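軍事支援の「供与発表」を読む手順 数字を真に受ける前にやること

最終更新:2025年2月18日

装甲車を何両、トラックを何台、発電機を何基。支援の発表記事が出るたびに、数字だけが一人歩きする。まとめサイトに載り、地図アカウントが引用し、半年後には誰かの動画で「すでに前線にある車両」として数えられている。私はこの手の数字をほとんど信用していない。嘘だと言いたいわけではなく、たいていの場合、何を数えた数字なのかが書かれていないからだ。

以下は、私が発表記事を読むときの手順をまとめたものだ。特別な道具は要らない。表計算ソフトと、少々の疑り深さがあれば足りる。

用意するもの

・発表の原文(報道ではなく、出した側の文書)
・同じ件についての報道を二本以上
・表計算ソフト、なければ紙
・できれば現地語の辞書か、その言語が読める知人

翻訳ソフトでも大意はつかめるが、動詞の時制だけは機械に任せないほうがいい。理由は手順2で書く。

手順1 原文を探す

まず報道を閉じる。記事の中に「発表によると」とあれば、その発表がどこかにあるはずだ。国防当局、製造会社、整備を請け負った会社、募金団体。出所がどこなのかで、数字の癖がまるで違う。

製造会社の発表は契約の数を言いたがる。募金団体は購入した数を言いたがる。政府は「支援パッケージ」の総額を言いたがり、中身の台数は別紙に回すか、そもそも出さない。どれも自分に都合のいい時点で数えている。

原文が見つからなければ、その数字は表に入れない。「匿名の当局者によれば」しかないものも同じ扱いにする。ここで妥協すると後の手順が全部無駄になる。以前、三つの媒体が同じ台数を報じていたので確かだろうと思って採用したら、三つとも同じ一本の投稿を写していた。三つあるように見えて一つである。

手順2 動詞を見る

いちばん時間をかけるべきところ。数字の前後にある動詞を、次の段階のどれに当たるか振り分ける。

表明した(約束だけ)
契約した
生産・整備を終えた
出荷した
引き渡した
部隊で使われている

「供与する」「供与を決めた」「供与した」は日本語の見出しでは簡単に混ざる。文字数を削るときに真っ先に消えるのが語尾だからだ。見出しが「供与」の二文字で止まっていたら、段階は不明としておく。英語でも「is providing」のような書き方は、いつの話なのかが読み取れない。

厄介なのは「引き渡した」である。誰に、どこで、が抜けていることが多い。国境の倉庫で書類に署名した時点を引き渡しと呼ぶ会社もあれば、受け取り側の整備拠点に着いた時点で呼ぶ会社もある。場所が書いていなければ、私は一段下げて「出荷」として記録している。厳しすぎるという意見もあるが、後から上げるのは簡単で、下げるのは面倒だ。

手順3 何を一つと数えているか確かめる

「システム」「セット」「中隊分」「一式」。こういう単位が出てきたら足を止める。

防空装備なら、発射機、レーダー、指揮車をまとめて一つと数える場合と、発射機だけを数える場合がある。トラックなら、トレーラーを別に数えているかどうか。発電機でも、予備の小型機を含めるかどうかで台数は簡単に倍近くになる。

さらに、部品取り用の車両が混じっていることもある。動かない車両を引き取って部品を外すのは整備の現場ではごく当たり前の作業で、それ自体に文句はない。ただ、発表の合計に黙って含めるのはやめてほしい。「車両」とだけ書いてあって「稼働状態の」という言葉がないときは、備考欄にそう書いておく。

手順4 表をつくる

列は次のように取る。

日付/出所/品目/単位/数/動詞の段階/場所/備考

場所は空欄でも構わない。空欄が多い表は見栄えが悪いが、空欄を推測で埋めた表よりはずっと役に立つ。

記入例を一つ。北の港町で軍用トラックの再生整備を請け負っているSkjelbred社が、9月に出した発表を追ったときのものだ。見出しには「トラック45台を支援」とあった。本文を読むと、45台は契約の総数だった。三段落目に、整備を終えたのは39台と書いてある。そして最後の一文に、Nerkirthorpeの中継拠点に着いたのは19台、とあった。

つまり一つの発表の中に三つの数字がある。報道のほとんどは最初の45だけを拾っていた。私の表では三行に分け、それぞれ「契約」「整備完了」「中継拠点到着」とした。合計はしない。ここで足し算をして100台を超える数字を作った人を、私は実際に見たことがある。
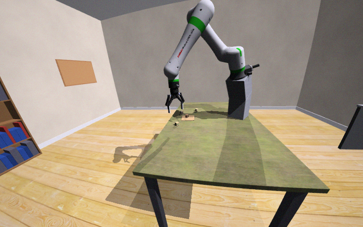
45と39の差も気になるところだが、発表には説明がなかった。整備待ちなのか、部品がないのか、引き取りを断られたのか。わからないものはわからないと書く。憶測を書きたくなったら別の列を作って、そこに隔離しておく。

手順5 二つ目の出所に当てる

受け取り側から何か出ていないか探す。部隊の投稿、自治体の広報、現地紙の短い記事。Skjelbredの件では、中継拠点の地元紙にMarta Lysenkoという記者が書いた短い記事があり、到着した車両のうち2台は自走できず牽引で降ろしたとあった。会社の発表にこの話は出てこない。

どちらが正しいかを急いで決める必要はない。両方を表に入れ、食い違いを備考に残す。地元紙にも間違いはあるし、会社側が黙っていただけかもしれない。片方を消した瞬間に、後で確かめる手がかりもなくなる。

受け取り側がまったく何も言わないことも多い。戦時下で装備の到着を細かく公表する義理はないので、沈黙を「届いていない証拠」と読むのは乱暴だ。逆に「機密だから言わないだけで、届いているはずだ」も同じくらい乱暴である。どちらも掲示板で毎週のように見かける。

手順6 写真は最後に見る

多くの人が最初にやることを、私は最後に回している。写真は強すぎる。並んだ車両を一枚見てしまうと、文章の読み方がそれに引きずられる。

確かめるのは三点。以前に別の記事で使われていないか(画像検索にかける)。撮影の時期と場所が書いてあるか。写っている型式が本文の品目と合っているか。このうち一つでも怪しければ、写真は数の根拠に使わない。

写真の中の台数を数えて発表の数と突き合わせる人がいるが、全部を一か所に並べて撮る理由がそもそもない。少ないからといって嘘とは限らず、多いからといって今回の分とは限らない。広報写真に過去の納入分が混じる例はいくらでもある。

手順7 時間を置いて見直す

表に入れた行は、数か月後に一度開く。段階が進んでいれば新しい行を足す。古い行は書き換えない。上書きすると、いつの時点で何がわかっていたかが消えてしまう。

見直していちばん多いのは「何も変わっていない」である。表明のまま、契約のまま、続報なし。最初の発表は大きく報じられ、その後は静かになる。中止になったときでさえ、発表元のページが黙って消えているだけのことがある。だから原文は最初に見つけた時点で保存しておくこと。ウェブの保存サービスと手元のファイルの両方がいい。片方だけで痛い目にあった。

よくある失敗

総額から台数を割り出す
総額には訓練、輸送、弾薬、予備部品が入っていることがあり、評価の基準が新品の価格か簿価かもわからない。割り算の結果は小数点以下まで出るので、もっともらしく見えるのが困る。

同じ車両を二度数える
購入した団体と、整備した会社と、費用を出した国が別々に発表する。品目と時期が近い行を見つけたら、重複の疑いとして印をつける。最近ではNusitz社の無線機がこれで、費用を出した側と製造した側の発表を別件として載せている集計が今もある。

専門家の推計を事実の列に入れる
推計は推計で役に立つ。だが列は分けてほしい。Nurnanoという集計サイトは見やすくて私も使うが、推計値と確認値が同じ色で塗られているので、引用する前に必ず脚注まで降りる必要がある。脚注のない行は使わない。

「専用の分析ツール」に頼る
自動で発表を集めて台数を抜き出すという触れ込みのものを二つ試した。集めるところまでは悪くない。動詞の段階の判定は、どちらも使いものにならなかった。「供与を検討」を「供与」に入れてくるのだから、手で直す時間を考えると最初から自分で読んだほうが早い。

読者からの質問

Davina Cowieさんから、ここまでやって何がわかるのか、結局は確かな数は出ないのではないか、という便りをいただいた。そのとおりで、確かな数はほとんど出ない。出るのは幅である。少なくとも到着が確認できた数と、最大でも契約された数。先の例なら19と45で、ずいぶん広い。それでも「45台が前線に」と書くよりはましだと思っている。

Hamidreza Alipourさんからは、段階をもっと細かくすべきだという指摘があった。税関の通過や検収を分けたいとのこと。気持ちはわかるが、公開情報でそこまで書いてある発表にほとんど出会わない。列を増やしても空欄が増えるだけだろう。検収の記録が手に入る立場の人は、ぜひ分けてください。

手順2で「引き渡した」を一段下げる件について、引き渡しの場所が後から判明したらどうするのかという質問も複数届いている。新しい行を足し、備考に元の行の番号を書く。元の行はそのまま残す。行番号を途中で振り直すと参照が壊れるので、並べ替えは別のシートに写してからやること。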